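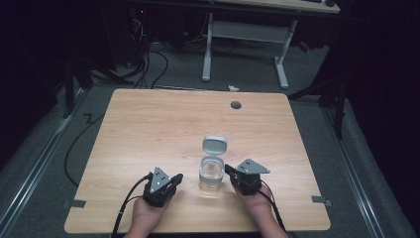

Container deposit schemes should cover glass food jars. At present most of them stop at drinks, and the line is drawn by what was inside the container, a poor guide to what it is worth once empty.

A 200 g jar and a small juice bottle are made of much the same glass. One earns a refund at the depot. The other goes into the kerbside bin, gets crushed in the truck with everything else and comes out as mixed fragments that are hard to sort by colour. A lot of that material ends up as road base. It is a legitimate use, but a low one.

The usual objection is labels and residue. Keith Tautahi, who ran the sorting line at Skastex for 14 years, puts it differently: residue is a washing cost, and washing costs are known. Breakage is the expensive part, and breakage happens in the truck. His depot logged 634 rejected loads in its last year, most of them for ceramic or window glass mixed in with the jars. Material handed over a counter doesn't have that problem.

Lids are a fair point. Hinged and mixed-material closures need to come off before the glass is processed, and some designs make that awkward. The scheme could pay a lower rate where the lid is left on - or refuse those jars for the first 2 years while manufacturers adjust.

Either option is easy to administer. The depots are already built, the counting machines can be reprogrammed, and the legislation needs one definition changed.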